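4장. 정원등 타이머와 조광기 설정하기

3장까지 따라오셨다면 이제 등은 다 꽂혀 있고 전선도 낙엽 밑에 얌전히 숨어 있을 거예요. 저는 여기까지 오는 데 주말 오후를 통째로 썼는데요, 다행히 이번 장은 훨씬 짧습니다. 손에 흙 묻힐 일도 거의 없고요! 제가 쓰는 건 Pluvo 저전압 컨트롤러이고, 등은 Camargo 경로등과 Clasham 스포트라이트를 섞어 달았어요. 컨트롤러가 같으면 등은 다른 걸 쓰셔도 순서는 똑같습니다.

시작하기 전에 챙길 것

컨트롤러 본체, 작은 일자 드라이버, 마른 수건, 그리고 휴대폰. 앱 이름은 Fladudik이에요. 철자가 헷갈려서 저는 처음에 엉뚱한 앱을 깔았답니다. 설치는 집 안에서 미리 해 두세요. 마당 끝에 서서 내려받으려면 속 터집니다.

주의: 덮개를 열기 전에는 반드시 변압기 플러그를 뽑아 주세요. 저전압은 등 쪽 이야기고, 변압기로 들어가는 쪽은 일반 가정용 전기예요. 비 오는 날이나 손이 젖었을 때는 그냥 다음으로 미루시고요.

4.1 컨트롤러 연결

1. 변압기 플러그를 뽑고, 컨트롤러 앞 덮개를 아래에서 위로 밀어 올립니다. 뻑뻑하면 드라이버 끝으로 살짝만 들어 주세요.
2. 경로등 전선은 A 단자에, 스포트라이트 전선은 B 단자에 물립니다. 두 종류를 한 단자에 몰아넣으면 나중에 밝기를 따로 조절할 수 없어요.
3. 나사를 조인 뒤 전선을 가볍게 당겨 봅니다. 쏙 빠지면 피복을 조금 더 벗겨서 다시 끼우세요.
4. 덮개를 닫고 딸깍 소리를 확인한 다음 플러그를 꽂습니다.
5. 표시등이 초록색으로 천천히 깜빡이면 연결 대기 상태예요. 빨간색이면 4.4로 건너뛰세요.

참고: A와 B가 어느 쪽인지 덮개 안쪽에 유성펜으로 적어 두면 정말 편합니다. 저는 안 적어 놨다가 봄에 덮개를 열고 한참을 쳐다봤어요.

4.2 앱에서 등록하기

1. 앱을 열고 오른쪽 위 더하기 버튼을 누릅니다.
2. 목록에 컨트롤러가 뜨면 선택하고, 본체의 버튼을 10초 동안 누르고 있습니다. 표시등이 깜빡임을 멈추면 손을 떼세요.
3. 구역 이름을 정합니다. 저는 A를 '오솔길', B를 '단풍나무'라고 했어요. 'A구역' 같은 이름은 석 달만 지나도 뭐가 뭔지 모르게 되더라고요.
4. 시험 점등을 눌러 구역마다 불이 들어오는지 눈으로 확인합니다.

목록에 아무것도 안 뜨면 휴대폰을 들고 본체 가까이 가서 새로고침해 보세요. 우리 집은 창고 벽이 두꺼워서 그런지 거실에서는 영 안 잡히고, 창고 문을 열어 놓으면 바로 잡힙니다. 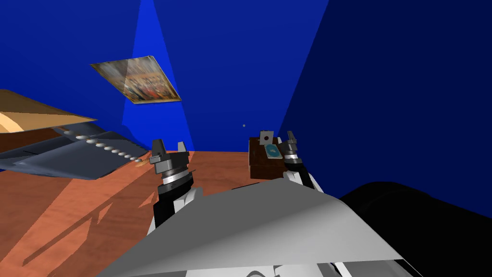
밝기 설정은 꼭 해가 진 다음에 하세요. 낮에 맞춰 놓은 값은 밤에 보면 십중팔구 너무 셉니다. 스포트라이트를 담장에 비출 때는 면 전체를 고르게 밝히려고 애쓰지 않으셔도 돼요. 파란 벽에 더 밝은 파란 띠가 비스듬히 내려오고 오른쪽은 짙은 남색으로 가라앉는 모습, 저는 담장에서도 딱 그런 느낌을 노립니다. 어두운 쪽이 남아 있어야 밝은 쪽이 살아나거든요(우리 집 담장은 회색이라 색까지 똑같지는 않지만요).

4.3 밝기와 시간 맞추기

1. 앱에서 '오솔길'을 열고 밝기를 39로 내립니다. 발밑만 보이면 되는 등이라 이 정도면 넉넉해요.
2. '단풍나무'는 53에서 시작합니다. 나뭇잎이 무성한 여름에는 조금 올리고, 잎이 진 겨울에는 내리는 식으로 바꿔 쓰시면 됩니다.
3. 켜지는 시각은 '일몰에 맞춤'을 고릅니다. 직접 시각을 넣을 수도 있지만 계절마다 고치는 게 은근히 귀찮아요.
4. 꺼지는 시각은 밤 열한 시로 넣습니다. 늦게 들어오는 식구가 있으면 경로등만 한 시간 늦춰 주세요.
5. 저장을 누르고, 마당을 한 바퀴 걸어 봅니다. 대문에서 현관까지 걸으면서 눈이 부신 등이 하나라도 있으면 그 등의 고개를 땅 쪽으로 숙여 주세요. 밝기를 줄이는 것보다 각도를 바꾸는 쪽이 훨씬 잘 먹힙니다.

주의: 스포트라이트가 이웃집 창문이나 도로를 향하지 않는지 꼭 확인하세요. 우리 마당에서는 멀쩡해 보여도 담 너머에서는 꽤 따갑습니다. 저는 아예 골목으로 나가서 한 번 보고 들어와요.

4.4 잘 안 될 때

표시등이 빨간색이에요: 전선 두 가닥이 서로 닿았을 때가 많습니다. 플러그를 뽑고 2분 기다렸다가 단자를 풀어서 삐져나온 구리선을 정리하고 다시 조이세요.

끝 쪽 등만 어두워요: 전선이 너무 길게 한 줄로 이어진 거예요. 3장의 배선 그림으로 돌아가서 가운데에서 양쪽으로 갈라 주시면 나아집니다.

낮에도 불이 켜져요: 앱에 등록된 지역을 먼저 보세요. 지역이 비어 있으면 일몰 시각을 못 잡습니다. 지역이 맞는데도 그러면 본체를 껐다 켜고 4.3의 3번부터 다시 하시면 돼요.

겨울에 한동안 안 쓰실 분은 2월쯤 한 번 덮개를 열어 안에 물기가 찼는지 봐 주세요. 플러그를 뽑는 것, 이때도 잊지 마시고요. 물기가 있으면 마른 수건으로 닦고 하루쯤 열어서 말린 뒤에 닫습니다. 고무 패킹 교체하는 방법은 5장에 적어 두었어요.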